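Chapter 4

Fruit After Harvest: Ripening, Storage and Loss

What this chapter covers

Why some fruits go on ripening after they are picked and others do not
How temperature and humidity affect the life of stored fruit
Bruising, cuts and decay
Keeping records of loss between field and shop

4.1 Introduction

A fruit does not stop living when it is cut from the plant. Its cells go on taking in oxygen and giving off carbon dioxide, water and heat. The supply of water and sugars from the parent plant has ended, however, so the fruit has to live on what it already holds. Everything done to it between harvest and sale either slows down the use of these reserves or speeds it up.

The earlier chapters dealt with planting, feeding and the timing of the harvest. From here on the crop is treated as a living product that has to be moved, held and sold. Many growers lose more money in this stage than they do to pests. The loss is harder to see, as it is spread over several owners: the packer throws out a little, the carrier a little more, and the shop and the customer the rest.

Leobardo Palacios, who managed the packing shed at Ruser for many years, used to make new staff keep one box of fruit from their first day and open it every Wednesday. They wrote down what they found. Most of them learned more from that box than from the training notes, and the exercise at the end of this chapter is based on it.

4.2 Two groups of fruit

Fruits are commonly divided into two groups according to how they breathe as they ripen. In the first group, known as climacteric fruits, the rate of respiration rises sharply at the start of ripening. The fruit also produces much more ethylene, a gas which acts as a plant hormone. Bananas, mangoes, apples, pears and tomatoes belong here. They can be picked mature but unripe, shipped while firm, and ripened near the place of sale.

In the second group, the non-climacteric fruits, there is no such rise. Respiration falls slowly after harvest and the fruit gains little or nothing in sweetness. Grapes, strawberries, cherries, citrus fruits and pineapples are in this group. They must be picked when they are ready to eat, or very close to it.

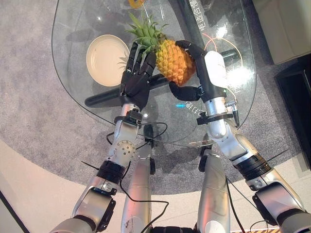
The difference matters a great deal to the buyer. A hard pear bought on a Monday may be very good by the end of the week. A sour orange will stay sour. The skin may change colour, and this misleads people, because colour and sweetness are controlled by separate processes. The pineapple is a well-known case. Its shell can turn from green to yellow in storage while the sugar in the flesh stays much as it was at harvest. It has no large store of starch to turn into sugar, as a banana has.

Nor is a leaf pulled easily from the crown a safe test of ripeness, although it is often recommended. Smell is somewhat better. A faint sweet smell at the base suggests ripe fruit, and a sharp or vinegary one suggests that fermentation has begun.

4.3 Temperature

Of all the things a store manager can control, temperature has the greatest effect. Within the range a fruit can stand, cooling slows respiration, water loss and the growth of moulds. The sooner field heat is removed, the longer the fruit will keep.

Cooling has its limits. Many fruits from warm countries are damaged by temperatures well above freezing. This is called chilling injury. Bananas turn grey and dull, and the flesh of pineapples may brown near the core. The signs often appear only after the fruit has been brought back into the warm, by which time it may have changed hands twice. When the Plokinau growers' store first took in mixed loads, 50 boxes of mangoes were held for a weekend in the apple room. They looked sound when they left it. By the middle of the week most had sunken patches on the skin and could not be sold.

4.4 Handling and bruising

A bruise is a patch of broken cells. It loses water faster than sound tissue and gives moulds a way in. Bruises come from three main causes: a blow, as when a fruit is dropped; steady pressure, as at the bottom of a deep bin; and rubbing during transport.

The Ó Gríofa orchard kept a record of one season's rejected fruit. Of 318 apples set aside at the grading table, 200 had been damaged by blows, most of them at the point where picking bags were emptied into bins. Lining the bins and lowering the bags before opening them cost very little.

Exercise 4.1

Choose one climacteric and one non-climacteric fruit. Keep several of each at room temperature and note their colour, firmness and smell every second day until they are no longer fit to eat. Cut one of each open whenever you make a note. Keep your records, which you will need again in Chapter 5 when we look at the Rirov cold store.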